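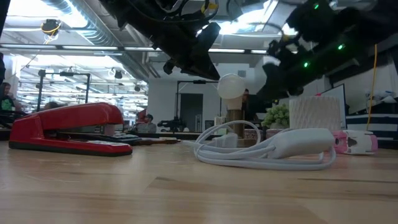
Siwan Landeg: can we please stop calling it a standard, it's a list of things we agreed after arguing. Half the rules have exceptions and the exceptions aren't written down anywhere.

Fair. So they're written down now. Comments to Siwan or me (Heloísa Siqueira), not in the chat, they get lost.

Prultau tabletop rules and data notes
Last edit 29/11/2021

What this covers

Two-arm tabletop work, everyday objects, both sites (Prestby and Rendton). Fixed camera views. Does not cover the mobile base, ask Rendton for theirs.

Release has 3956 episodes. 3279 passed review. Of the passed ones 1202 have a cable or cord somewhere on the table, tagged "cord". Please use the tag if you split the data, cords behave nothing like the rigid stuff and your averages will look odd.

Setting the table

Bare wood. No mats, no tape marks.
Mix of shapes every time: something flat and hard (stapler), something round, something soft or loopy. A power adapter with its cable left in loops is fine, don't tidy it.
Cables stay unplugged. Both ends. Yes, even short ones.
Lamps: small ones only, off.
Plants allowed, in a pot, small. Water them the day before and not on the table.
Nothing sharp, nothing with liquid in, no food. Staplers must be emptied of staples first. Prestby forgot this twice in May.
Glossy things are OK. Reflections are part of it, dont dull them with spray.
Objects partly out of view at the sides are OK too, unless the task names that object.

Arms

Both arms up and clear before hands go anywhere near the table.
Stop button within reach of whoever is running it. Not the person next to them.
Only one person gives the start. Say it out loud.
Status lights get logged by colour at start and end of each session. If you're unsure what a colour means, stop and look it up in the arm manual, don't guess from memory.
Check cable slack on each arm through the full reach. Slack that catches a table edge = session over until fixed.
No arm left powered over lunch.

People in the room

It's an open room and people will be in the background. They need to have signed the form. Visitors: form first, then the tour.
No filming someone who has asked not to be, stop and wait till they've moved.
Screens in view: lock them or turn them round. We lost a full afternoon at Rendton to one open inbox.
Faces close enough to recognise get blurred at review. Badges as well.

Review

Two reviewers per episode, neither of them the operator.
Fail it if: a hand enters during motion, the camera gets knocked, the task label names an object that isnt there.
Don't fail it for a drop. Drops stay in, tagged "drop".
A fail needs a reason in words, "bad" is not a reason.

Known problems

Rendton lighting changes late in the day, the window side goes yellow. Tag is "late".
Folder names starting Sun are the Sun rig (old project name), not Sunday. Sorry.
Early labels say "charger" and "adapter" for the same thing. Not merged yet.
Bin 1973 has the left and right arms swapped in the log. The video is right, the log is wrong. Leave it out if you train on joint values.
White things are under-labelled. Pots, vases and holders got muddled, check by eye if it matters to you.

Still open

Siwan wants a speed limit for when anyone is seated behind the table. I'd rather have a distance rule. Until that's settled use the slow setting, both sites.
Blur on reflections, do we bother? Needs an answer before the next relase.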